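Glass lid on display case drops shut, which stay or hinge?

Posted by Elli Suominen, Jan 26, 2022

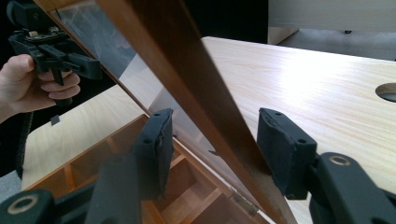
I need a way to hold a display case lid open while I change the labels inside. The hinges are plain butt hinges from Leinonen and have no friction at all, so the lid has to be held by hand. It is a clear glass pane in a reddish-brown wooden frame, and I don't want to drill anywhere near the glass. The lid is 60 cm wide and 40 cm deep and weighs 4 kg. Would one lid stay be enough, or do I need a pair? Gas struts look too strong for this.

Vilho Niskanen

Work out the torque first. Weight acts at the middle of the depth, so 4 kg at 20 cm from the hinge line gives just under 8 Nm with the lid horizontal. It drops as the lid goes up. Stays are sold by torque rating, so compare that figure directly.

Use two. One stay on one side twists the frame every time you lift it, and the corner joints of a glazed frame are the weak point. The pane will take up some of that load and it shouldn't. Plakari sells left and right friction stays with an adjusting screw. Set both the same, then test at half open.

Screws go into the side rails. Measure the depth of the glass groove before you pick a length, and drill pilot holes.

Paavo Väisänen

I just use a chain and lean it back past vertical. Works fine.

Hilkka Räsänen

A chain only stops it going too far back. If someone bumps the case it still comes down. I agree with two stays, but check that the arms fold clear of your labels when the lid is closed. Mine didn't and I had to move the brackets.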